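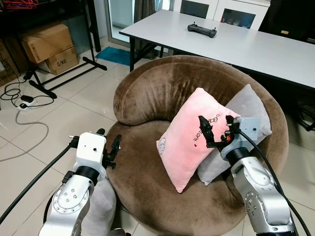 Home Talks Workshops Archive Contact

We use cookies to remember your language setting. Accept / Settings

Speaker notes: Cleaning pile fabrics on seating
Detlef Ostermann, 2025-11-06

Slide 1. Introduce myself, then the scope. Upholstery velvet only. No curtains, no garments. Questions at the end, 15 minutes.

Slide 2. Construction. Velvet is a ground cloth with a cut pile standing out of it. The pile leans in one direction. Brush with the lean and the surface reads lighter; brush against it and it reads darker. Patches of different tone on a seat or back are often pile lying in different directions. Clients report these as stains. Brush first, then decide whether there is a stain at all.

Slide 3. Fiber identification. Cotton, viscose, polyester, silk blends. Take a yarn from a hidden seam allowance, with the owner's written consent. Viscose loses strength when wet and its pile crushes easily. Polyester tolerates water but flattens under heat. Pass the sample cards around here.

Slide 4. Dry soil. Vacuum with a soft brush head at low suction. Work from the top of the back down to the seat, then the gap behind the seat. Remove loose pillows and treat them separately; printed covers need their own test for dye bleed.

Slide 5. Testing. Two tests, both in a hidden spot: one for color transfer with a damp white cloth, one for pile distortion. Let the spot dry fully before reading the second. The Engelhardt job in April was delayed by reading it too early. Show the two swatches from that job.

Slide 6. Wet cleaning. Foam only, applied to the cloth and never poured on the seat. Blot. Do not rub. Brush the pile upright while damp, let it dry, brush again in the direction of the lean.

Slide 7. Crushed pile. Steam from a distance, short passes, no contact with the fabric. Worn pile does not come back. Tell the client before starting and put it on the job sheet.

Slide 8. Records. Fiber, test results, products used, drying time. The Wultent form has a field for each. Blank copies are on the table by the door.

Skip slide 9 if running over. Return sample cards to the box.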